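Towel folding: corner-first grasp selection vs. edge tracing
Forum: Manipulation / Deformable objects
Thread started Feb 25, 2023

pseppala
We finished the comparison we discussed in October. Task: take a towel in an arbitrary crumpled or half-folded state on the table, find a grasp point, flatten, then fold once. Method A picks the most confident corner from the depth map and pulls outward. Method B finds a hem segment first and traces it to a corner. 812 trials in total, split evenly, one arm, same set of towels. B succeeds more often when the start state has an overlapping layer. A is faster when all four corners are exposed. The write-up is on the Ginard page.

rsmadi
What counts as success? If it is "folded once", a sloppy fold passes and the two methods look closer than they are.

pseppala
Edges aligned within 10 mm, scored from the overhead view after the arm retracts. Misaligned folds are failures even if the towel is flat.

n_jaber
I don't buy the conclusion. Method B gets hem detection trained on 2,000 labeled crops. Method A gets an off-the-shelf corner detector. You are comparing training data, then calling it a grasp strategy.

pseppala
The corner detector was fine-tuned on the same crops. Section 4, second paragraph.

n_jaber
Same crops, but how many of them contain a corner? A hem runs along the whole side. I would expect far more positive pixels for B.

karaki
Nabil has a point there. We saw the same imbalance on Palley and reweighted the loss. The gap got smaller but did not close. My guess is that B still wins on wedge-shaped starts, where the visible point may be a fold vertex and not a real corner. Pulling on a fold vertex drags two layers together.

pseppala
Agreed on the mechanism. It is the most common failure label for A. I will rerun with reweighting. Setup notes below, as several people asked by mail.

SETUP NOTES

1. Workspace
Square dark green top, tan terry towel. The stitched hem band is what B looks for. Start states like this one go in the "folded over" bin.

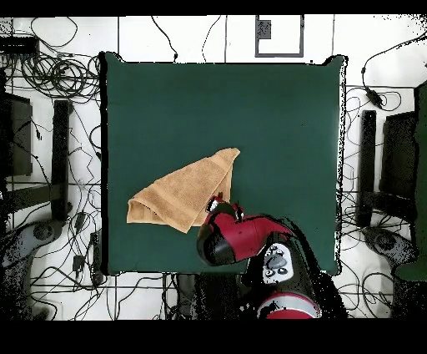
2. Calibration
Hand-eye calibration is repeated every 7 trials. Skipping it shifts the grasp point enough to miss a single layer.

3. Resets
Manual, from a shuffled list of start bins. The person resetting does not know which method runs next.

haddadin_s
Are the depth maps filtered before the hem search? Speckle near the arm outline gave us false edges on Geagea.

pseppala
Median filter, then the arm is masked out using the joint state, with the mask dilated. Without dilation we got false hems too.

n_jaber
Post the reweighted numbers per bin, please. The pooled rate hides the part I am arguing about.

pseppala
Will do. Same thread.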